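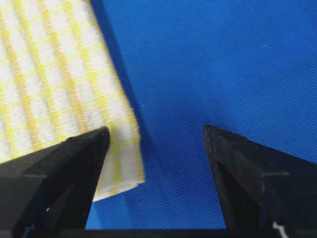
Compter les mesures en strathspey quand la musique n'aide pas ?

Posée par Wing-sze Tsang le 12/5/18, rubrique Danses traditionnelles et de bal

Bonjour à toutes et à tous,

Je danse l'écossais depuis deux saisons dans un petit groupe à Warnent et j'ai un souci qui commence à me gâcher mes mardis soir. En reel et en jig, ça va, je suis portée par la musique, je sens la fin de la phrase arriver et je suis à peu près à ma place au bon moment. Mais dès qu'on passe au strathspey, je suis systématiquement en avance. J'arrive au bout de ma figure, je plante là, les bras ballants, et mon partenaire me regarde avec un petit sourire gentil en attendant la mesure suivante.

Notre animatrice me dit d'écouter la musique. Je veux bien, mais écouter quoi ? Certains airs lents partent dans des ornements tellement jolis que je perds complètement le fil des phrases (surtout ceux au violon seul). Et si je compte dans ma tête, je n'entends plus rien du tout et j'oublie la figure d'après. J'ai l'impression de devoir choisir entre les pieds et la tête !

Le pire, c'est la demi-chaîne en diagonale au milieu du set. Là je rate une main sur deux.

On a un bal au mois d'août avec le groupe de Solheim, qui danse franchement bien, et j'aimerais ne pas être celle qui fait dérailler tout le monde. Est-ce que vous avez des exercices à faire chez soi, toute seule, dans une cuisine pas bien grande ? Et est-ce qu'il faut vraiment apprendre à compter ou est-ce que ça finit par venir ?

Autre petite question tant que j'y suis : en chaussons souples j'ai mal sous l'avant du pied au bout d'une heure. C'est normal ?

Merci d'avance !

3 réponses

Réponse de bruyere_et_gigue
Acceptée par l'auteure de la question

Salut Wing-sze, alors d'abord respire, on est tous passés par là et le strathspey c'est ce qu'il y a de plus difficile à faire proprement. Les débutants croient que c'est facile vu que c'est lent, et c'est justement la lenteur qui te met dedans.

À mon avis ton problème vient du pas et pas du comptage. Si tu es en avance à chaque fois, c'est que tu ne prends pas toute la durée du pas glissé : tu poses, tu fermes, tu reposes, et ensuite tu devrais avoir ce moment où la jambe arrière passe devant en flottant un peu. Je parie que tu le sautes. Essaie ça dans ta cuisine : mets un strathspey, reste sur place face au plan de travail, et fais seulement le pas d'installation, un à droite, un à gauche, pendant tout le morceau. Aucune figure, aucun déplacement. Quand ça devient ennuyeux à mourir, c'est que ça rentre.

Ensuite, pour les phrases : elles font huit mesures, presque toujours. Un pas par mesure, donc huit pas. Au lieu de compter jusqu'à huit, moi je chantonne l'air n'importe comment, la la la, et je frappe dans les mains au début de chaque phrase. Fais-le dans la voiture, dans la douche, en épluchant les patates. Au bout de quelques semaines tu n'y penses plus et tu te surprends à le faire sur la musique du supermarché (ma fille a honte de moi).

Pour la demi-chaîne, il faut savoir combien de mesures on a pour chaque main, et ça dépend de la danse. Demande à ton animatrice de vous la faire marcher d'abord, en disant les mains à voix haute. Si tout le monde dit « droite… gauche… » ensemble, tu auras le rythme du set dans l'oreille et tu verras, tu n'arriveras plus toute seule à l'autre bout.

Un dernier truc : choisis des enregistrements à l'accordéon pour commencer, la basse marque bien les temps. Le violon seul, garde-le pour plus tard, c'est magnifique mais quand on cherche ses appuis c'est la panade.

Bon bal ! Et regarde les gens dans les yeux, on te pardonnera toutes les mains du monde.

Réponse de Dristeo

Perso je compte. Depuis toujours. Ça ne m'a jamais empêché de danser. Si tu oublies la figure suivante c'est que tu ne la connais pas assez, apprends la danse avant de venir, il y a des schémas partout sur internet.

Les chaussons : change de marque.

Réponse de mollets_en_feu

Je réponds surtout pour les pieds, pour le reste bruyere_et_gigue a tout dit et mieux que moi.

J'ai eu pareil à mes débuts, une brûlure sous l'avant du pied, et chez moi c'étaient des chaussons trop grands d'une taille. Le pied glissait dedans et je crispais les orteils pour le retenir. Il faut les prendre très ajustés, ça se détend. Il y a aussi des semelles fines avec un petit coussin à l'avant, je les ai trouvées au stand de la journée de stages à Urnthorpe, mais un magasin de danse classique aura sûrement l'équivalent. Et regarde sur quoi vous dansez ! Notre ancienne salle avait du carrelage posé sur du béton, on sortait de là avec des mollets en bois. Depuis qu'on a un parquet je tiens la soirée entière sans rien sentir. Si ça continue même avec de bons chaussons, montre ça à un podologue, ne traîne pas comme moi.

Et pour Dristeo : apprendre la danse avant, d'accord, mais quand l'animatrice change le programme au dernier moment on fait comment ? :-)

Commentaire de Wing-sze Tsang

Merci à tous les trois ! J'ai essayé le pas sur place hier soir et bruyere_et_gigue avait raison, je mange complètement la fin du pas. Mon mari a cru que j'avais une crampe. Je vais aussi vérifier la pointure, j'avais pris la même que mes baskets…

Commentaire de bruyere_et_gigue

Ah ben voilà, les baskets ! Descends d'une taille au moins. Et reviens nous raconter le bal.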